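**Work comp corner – newsletter item, 2023-11-05**

Quick one this time, I'm in hearings most of the week and typing this between two of them. Topic is repetitive strain claims. Hands, wrists, elbows, shoulders. We got a pile of calls on these since August and the same questions keep coming up so I'm putting the answers in one place.
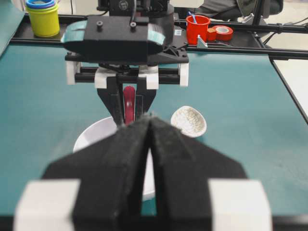
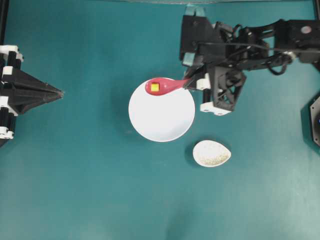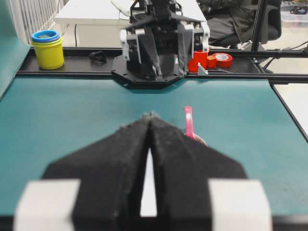
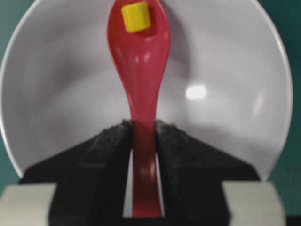
First thing. You do not need an accident. No fall, no dropped box, no single bad moment. Most states with a comp system cover injuries that build up over time, and they go by different names – cumulative trauma, repetitive motion, sometimes occupational disease. Same basic idea. The job wore the body part down.

Second thing, the date. This trips up everybody. With a fall you know the date. With a wrist that got worse for two years, what do you write on the form? Depends on the state. Often it's the day you first missed work or needed treatment AND knew (or should of known) that work was the cause. So the day a doctor says "this is from your job" can matter a lot. Write it down. Keep the visit summary.

Third, notice. Tell your supervisor in writing. A text counts for something, an email is better, the employer's own form is best. Deadlines are short in some places, 30 days or less. Don't wait for the MRI.

One from our files, shared with permission. Yutong Zheng packed small parts at the Rolland warehouse outside Vitville. Numb fingers at night, then a grip so weak she couldn't open a jar. She told her lead out loud, twice, and never in writing. Nellix, the outfit that handles claims for the warehouse, denied it. Their letter said no timely notice and "non-industrial cause," pointing at her knitting. Knitting!

What turned it around was paper. She had kept her own shift notes on the back of her pay stubs, 73 shifts worth, with the station she worked and when the numbness started. Her quota was 345 units an hour and she had a photo of the board to prove it. Put that in front of a hand specialist and he could write a real causation opinion instead of a guess. Nellix picked up the claim 9 weeks later, surgery and lost wages both.

Not every case goes that way. But see what helped her:

- notes made at the time, even messy ones
- the actual pace of the work, a number if there is one
- a doctor who was told what the job involves, start to finish
- the lead, who admitted under oath that yes she'd complained

About that doctor visit. People say "I work in a warehouse" and stop there. The doctor writes "warehouse" and that's your job description forever. Say what your hands do. Pinch, twist, reach overhead, how long, how many breaks. Mention hobbies if they ask, and don't hide them. A hobby does not kill a claim. In a lot of states work only has to be a contributing cause, it doesn't have to be 100 percent. Hiding it, though, that can sink you when it comes out later. And it comes out.

Light duty. If they offer it, get the offer in writing with the tasks listed. Take the list to the doctor. If the "light" job is the same motion with a different title, say so right away and in writing. Refusing with no explanation can stop your checks.

Recorded statements – the adjuster will be friendly and will call early. You can say you want to talk to somebody first. That's allowed, even if their tone suggests other wise.

Several of you asked about the Jirnix app, the one employers are handing out for reporting symptoms. Fine to use. Take a screenshot of every entry before you hit send. If you change jobs you may lose the login and the history with it.

Usual note, this is general info and not advice on your case, rules vary by state and deadlines really do run out. If you have a denial letter sitting on the counter, call the office and have it in front of you when you do. The front desk can usually get you a call back the same day.

Next issue: mileage reimbursement for medical visits, and what to do when they just don't pay it.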